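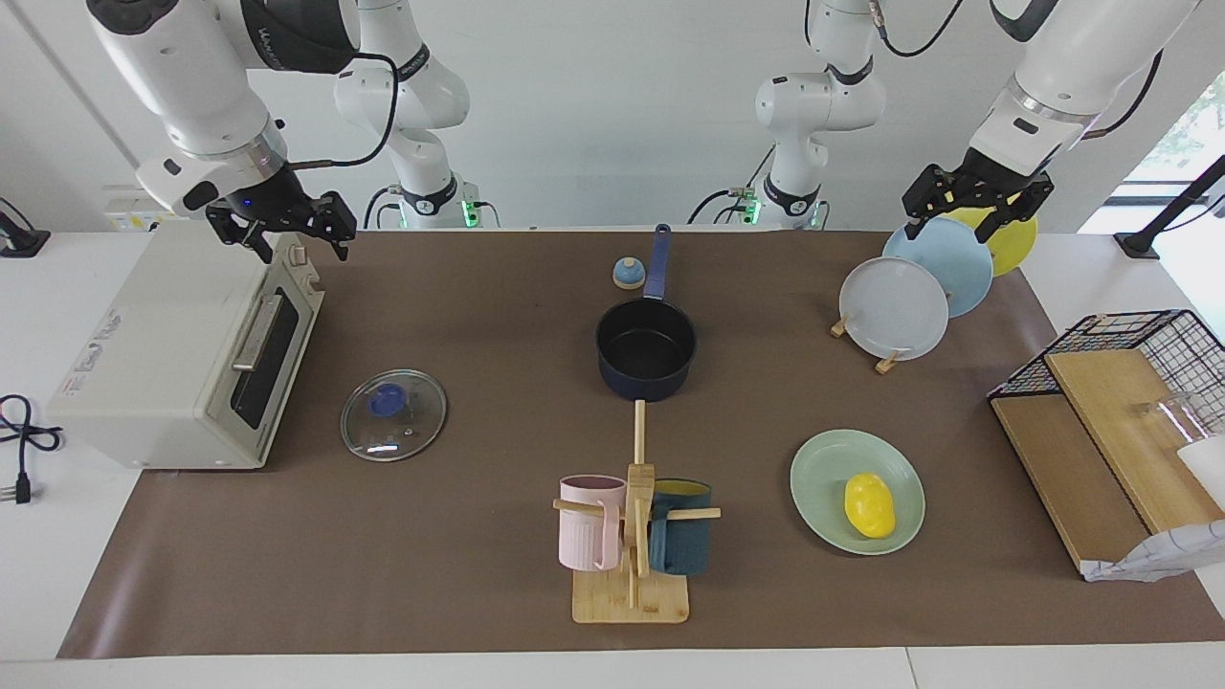
Zawadzka, mars

Par Irena Adamczyk
Partager 2 | Commentaires 0
Accueil Cours Supports Contact

Histoire de la table, séance sur la vaisselle et le four

Bon, je reprends là où on s'était arrêtés, c'est-à-dire au tranchoir. Je rappelle pour ceux qui dormaient (je vous ai vus !) que l'assiette individuelle n'a pas toujours existé. Au Moyen Âge on pose sa viande sur une tranche de pain rassis, souvent partagée avec le voisin de banc, et le jus imbibe tout ça tranquillement. L'assiette telle qu'on la connaît s'installe en France à partir du XVIe siècle, d'abord chez les gens très riches, en métal, puis en faïence.

Pourquoi la faïence ? Vous avez tous en tête Louis XIV qui fait fondre son argenterie pour payer ses guerres, et moi j'adore cette histoire, mais ne la mettez pas toute seule dans vos copies. Les faïenciers de Rouen et de Nevers travaillaient déjà très bien avant !

Côté cuisson, retenez surtout que pendant des siècles beaucoup de foyers n'ont pas de four à eux. On porte sa pâte au four banal, on paie une redevance au seigneur et on attend son tour en bavardant. Le petit four électrique posé sur un plan de travail, c'est une habitude du XXe siècle, et je trouve que ça change tout : on réchauffe pour une personne, à n'importe quelle heure, sans allumer de feu.

J'ai retrouvé dans mes papiers l'inventaire que Lech Piątek avait dépouillé pour son mémoire, celui de l'auberge Cendden : 255 assiettes, plus de 700 pièces en tout si on ajoute les plats et les écuelles. Lisez-le en entier, même les pages pénibles, et regardez bien dans quelle pièce chaque chose est rangée.

Pour la prochaine fois : le chapitre de Weronika Domański sur les vaisseliers (les assiettes debout, bien en vue, c'est aussi une façon de montrer son rang) et une page de notes, pas plus. Lena Sikora et Iker Benítez passent à l'oral en premier, sur le four banal. Apportez vos photocopies, je n'en referai pas.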